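April

Woke at half past five with the window open and the blackbird going. Did the bins, then sat with the river notes until it was properly light. The gauge at Ostonstead read 70 last night and it hasn't moved much, so the lower path should be walkable by the weekend if the rain holds off. I have been wrong about that path before.

Melati Liem rang at eight about the parish map. She has found the old field names for the east side in a rent book, and two of them don't match what we have. Our Long Pightle is her Jolier Piece, and the strip we had down as glebe seems to have been let to a family called Pasaribu for a few years, long after the date on our copy. I said I would look at the tithe numbers again. Plot 357 is the awkward one. It has a pond on the map and no pond in the schedule, and the acreage only works if you leave the pond out.

Spent the rest of the morning on that. Got nowhere, made soup.

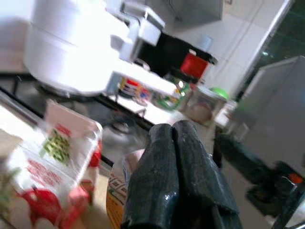 Kitchen counter, big white appliance on the left. Blurred.

Walked out after lunch by the mill lane. The hedge has been cut hard on the north side and you can see the bank properly now, with a ditch behind it that I had always taken for a cattle track. It runs straight for the length of the field and then turns towards the church. If it is a boundary, it is older than the lane. Paced it as well as I could in boots and wrote the figures on the back of the shopping list, which I then needed in the shop.

Primroses well over. Blackthorn nearly finished, a few cowslips by the stile. Heard a chiffchaff but no willow warbler yet. The footbridge still has its loose plank — second from the far end — and I must write to the council again.

Guilan Han was in the churchyard cleaning the north stones with a soft brush and water. She has uncovered 4 lines of verse on the slab by the yew and thinks the name above them is Illon, although the first letter could be an E. We looked at it with the torch held flat to the stone and I still couldn't say. She will try again when the sun is lower. The burial register for those years is at the record office and neither of us can get there before the end of the month.

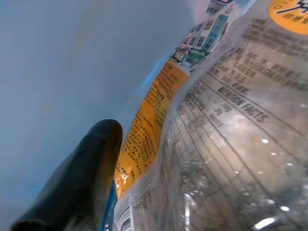

Clear bottle, close up, with the orange-yellow part of its label.

Home by four. Knee sore on the hill, fine on the flat. Copied the paced figures on to the big sheet in pencil and they fall short of the printed boundary by 2 chains, so either my stride is shorter than it was or the ditch stops before the corner. Will take the tape next time and ask Melati to hold the other end.

Letter from the water company, not opened. Beans on toast. Read a chapter of the enclosure book and went up at ten.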